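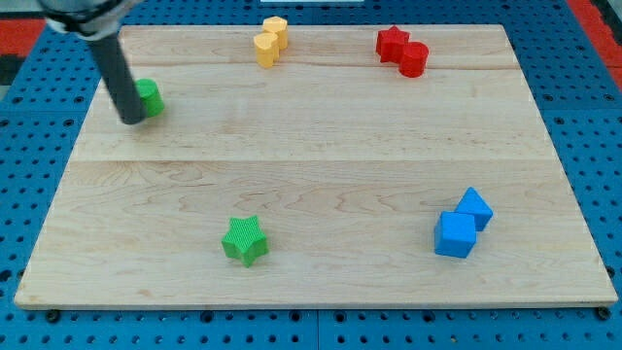
積み木の「色分け収納」案について、賛成の前にいくつか確認させてください。前回の投稿では、色で揃えれば子どもが自分で片付けられるとのことでしたが、そこがまず疑問です。板の上で赤は星と円柱、青は立方体と三角柱が隣り合っていて、色で寄せれば確かに見た目は整います。ただ、黄色はハートが二つ並ぶのに、緑の星はぽつんと離れています。形で探す子にとっては、星が赤と緑の二か所に分かれることになり、かえって手間が増えませんか。

> 木の板を一枚、仕分け台として置くだけで片付けが早くなります。
> Ernsteadの教室では21組のセットを全部この方式に替えました。
> 箱はLallportの浅型で足りるはずです。

「早くなる」の根拠が書かれていません。時間を計ったのか、印象なのか、どちらでしょう。Gridauの教室で去年の9月に似たことを試したときは、最初の数日だけ揃っていて、あとは元どおりの混ぜこぜでした。台が新しくて面白かっただけ、というのが私の見方です。

箱の件も気になります。Lallportの浅型は内寸の高さが92ミリで、100個入れたら蓋が浮きました。200個を四色に分けるなら箱が四つ必要で、棚の奥行きも変わってきます。Oravecの深型一つに全部入れる今のやり方の、何がそんなに困るのでしょうか。

板そのものには反対しません。木目の明るい板なら色がよく見えますし、遊ぶ場所の区切りにもなります。片付けの効果については、一教室だけで二週間ほど試し、色別と形別の両方で所要時間を記録してから決めてください。それまで箱の追加注文は保留でお願いします。

Gridau教室 備品担当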